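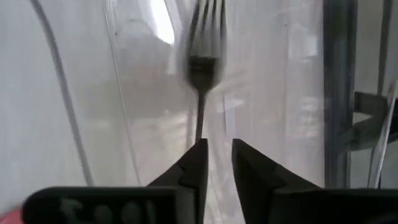

Ticket 684 – Greifervergleich Besteck, Gabel verdreht sich in den Backen
Angelegt von: Werkstatt Gultholm
Zuständig: Iona Geddes
Status: in Arbeit
Priorität: mittel
Greifer: A = Clevberg Parallelgreifer, B = Gretis (Leihgerät von Mitsotakis-Vlachou)

Problem
Gabel wird am Stiel gegriffen, Zinken nach oben. Griff an sich klappt. Beim Schwenk kippt sie dann seitlich weg, manchmal erst kurz vor der Ablage. Bei Löffeln kaum, bei Messern gar nicht. Betrifft bisher nur A, B ist aber noch nicht komplett durch.

Zweites Problem, evtl. zusammenhängend: Handgelenkkamera liefert bei Bewegung unscharfe Zinken. Im Bild oben noch vier Zinken zu ahnen, mehr nicht. Dazu die helle Spiegelung auf dem durchsichtigen Kunststoffbehälter dahinter. Erkennung nimmt die gern mal als Kante.

Verlauf

7. Mai 2021, Eintrag 1
Serie mit A gestartet, 100 Griffe, nur Gabeln. 27 davon verdreht abgelegt oder ganz verloren. Greifkraft stand auf Werkseinstellung. Log liegt im Ordner 616, bitte nicht umbenennen, das Auswerteskript sucht nach der Nummer.

Eintrag 2
Kraft hochgesetzt. Etwas besser, aber Stiel rutscht immer noch. Vermutung: Backen liegen nur auf einem schmalen Streifen auf, der Stiel ist da schon ziemlich dünn. Mehr Kraft hilft dann nicht viel, er dreht sich einfach um die Linie.

Eintrag 3
Griffpunkt höher gesetzt, näher am Übergang zum Kopf. Deutlich ruhiger. Dafür zwei Mal mit der Fingerspitze am Behälterrand hängen geblieben, einmal Schutzhalt. Hab den Anfahrweg geändert, jetzt erst senkrecht raus und dann schwenken. Kostet Zeit, ist für den Vergleich aber egal solange wir es bei B genauso machen.

Eintrag 4
Kamera: Belichtung war auf Automatik. Fest eingestellt, kürzer. Bild wird dunkler und rauscht, Zinken aber lesbarer. Glanzstelle ist immer noch da – das ist ein Lichtproblem, keins der Kamera. Diffusor vor die Lampe hängen, wer hat noch einen?

Eintrag 5 (Iona)
Bitte nicht Griffpunkt und Kraft gleichzeitig ändern, sonst wissen wir hinterher nicht was es war. Und Kamerabild bitte im Stillstand nehmen, nicht während der Bewegung. Wartezeit von ein paar Zehnteln nach dem Schließen müsste reichen. Wenn die Gabel da schon schief steht, gleich als Fehlgriff werten.

Eintrag 6
Wartezeit drin. Bilder scharf genug für die Winkelmessung. Kraft wieder auf Werk, Griffpunkt bleibt oben. Kleine Serie gefahren, sieht gut aus, Zahlen kommen nach wenn ich sie sauber hab.

Eintrag 7
B montiert. Flansch passt, Stecker nicht, Adapter von Mitsotakis-Vlachou angefordert. Bis dahin nur Handbetrieb über deren Software, Schließen und Öffnen geht. Werkzeugmittelpunkt muss neu vermesen werden, die Finger sind länger als bei A. Leihgerät geht im August zurück, also nicht liegen lassen.

Offen
– Volle Serie A mit neuem Griffpunkt
– Gleiche Serie B, gleicher Anfahrweg, gleiche Wartezeit
– Gummiauflage für die Backen von A testen, getrennt auswerten
– Diffusor
– Kabel am Arm neu verlegen, sobald der Adapter da ist

Workaround bis auf weiteres: Griffpunkt hoch, Kraft Werk, Schwenk mit halber Geschwindigkeit. Wer am Arm was ändert, bitte hier eintragen und nicht nur auf den Zettel an der Steuerrung.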